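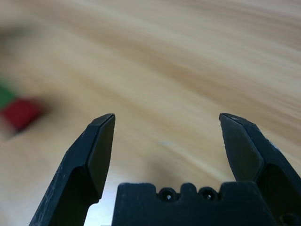
The Company Handbook Gets a Second Life

Every business has one. It sits in a folder called Policies, or Policies New, or Policies New FINAL, and it was last opened when somebody needed to know how many days off they could carry into January. It has a cover page with a logo the company stopped using two owners ago. Most people on staff would guess it exists and couldn't say where.

I've become a little obsessed with what happens when a company throws that document out and builds a living one, an internal wiki that people read at their desks and fix as they go. I spent part of the spring with a business in the middle of doing exactly that, and I came home wanting to rewrite the instructions on my own washing machine.

The business is Trotside, a wholesaler of saddlery and stable supplies in Dandale. It sells to shops, riding schools and a few very particular private barns, and its staff are split between an office, a warehouse and a sales team that seems to live in its cars. For years the real handbook was Cletus Villanueva. He started in the packing area, moved to customer accounts and now runs operations, and along the way he picked up the answer to nearly everything. Which carrier will take a treadmill-sized crate on a Friday-rate contract? Ask Cletus. What do we do when a school wants to return half a set of bridles? Same.

"I liked it, to be fair," Villanueva told me. "It's nice to be asked. Then I went away in April and came back to my chat messages, and I stopped liking it."

He exported the previous year of direct messages that ended in a question mark and had been sent to him by a coworker. There were 3,812 of them. He sorted them into subjects over several evenings, merging the ones that were the same question in different words, and the pile came down to 481. After that he went through again, dropping anything that had gone out of date, and what remained was a list of 195 things Trotside's people needed to know and had no way of looking up.

I love that list! I asked to see it and he scrolled through it for me with a kind of embarrassed pride. "Who has the spare gate fob." "Can I give a discount if they paid late." "What is the blue form." It reads like a portrait of the company, far more than the mission statement in the lobby does, and it became the table of contents for the new handbook, nearly word for word. Page titles on the Trotside wiki are still phrased as questions. The page called "What is the blue form" is one of the most visited they have.

The software is Tornance, a wiki tool with a decent search box and a plain editor. Villanueva picked it after a trial with the warehouse team, whose only demand was that it open quickly on a shared tablet. He says he'd have been happy with several others. The choice took an afternoon and the writing took months, and if you're planning something similar I'd budget along those lines.

The first pages were too long. Villanueva wrote them himself, at night, and he put in everything he knew: the rule, the history of the rule, the customer who caused the rule. The page on damaged deliveries ran to several screens before it reached the phone number you were supposed to call. People opened it, closed it and messaged Cletus.

Help came from Okafor, a small editing firm that usually works on equipment manuals. Its editors spent two weeks with the Trotside pages and sent them back dramatically shorter, with the action at the top and the backstory moved to the end or cut. A page now begins with what to do. If there's a form, the link is in the first line. If there's a person to call, so is the number. 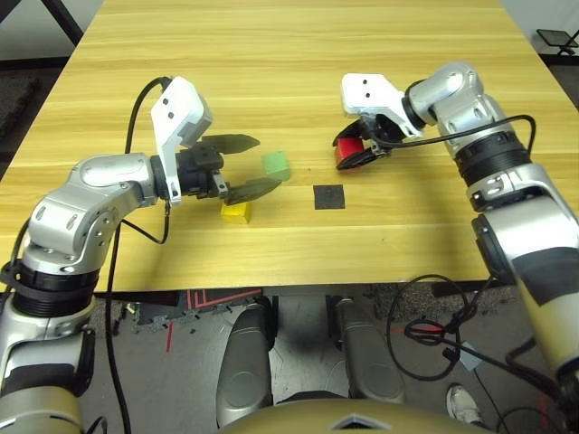 A good wiki page has very little on it, and getting there takes more nerve than you'd think. You have to believe that the reader can manage without the paragraph you were proudest of. I've started picturing it as a work surface like the pale wooden one in the photo, where three small colored blocks and a dark square pad are laid out and there's still plenty of bare table between them. You can see what there is to pick up. The old damaged deliveries page had no bare table at all, and the warehouse crew could tell at a glance that they'd be digging.

Short pages also turned out to be easier to correct, and that's where the whole thing took off. Anyone at Trotside can edit anything. There was some worry about this in the office, mainly about pay and leave, so those pages send changes to a manager before they go live. The rest is wide open. A driver rewrote the loading bay instructions from a truck cab. Somebody in accounts added a line to the late payment page that simply says "Call before you email. They are usually nice about it," and I think it may be the best sentence in the book.

Each page has a name at the bottom, and that person is its keeper. Keepers don't have to write the page. They get a reminder every six months, they read it, and they either press the button that says it's still right or change what isn't. Villanueva keeps more pages than anyone else, though he's handing them over as fast as people will take them. New hires get one in their first month. It's a lovely bit of onboarding, I think: you've barely found the coffee and already there's a small corner of the company that you look after.

There are still gaps. Search doesn't cope well with nicknames, and Trotside has a nickname for practically every product it stocks, so some pages carry a line of alternate names under the title. The sales team reads plenty and writes almost nothing. Photos go stale faster than text does, especially in the warehouse, where shelves move every season. And a few old hands would still much sooner ask a person.

Villanueva has a way of handling those. When a question arrives in chat, he answers with a link to the page. If there's no page, he answers properly, in full, and then copies what he just typed into a new one with the question as its title. He did it twice while I was sitting next to him. One was about pallet labels. The other was about who feeds the yard cat when the office is closed, and it had a keeper before lunch.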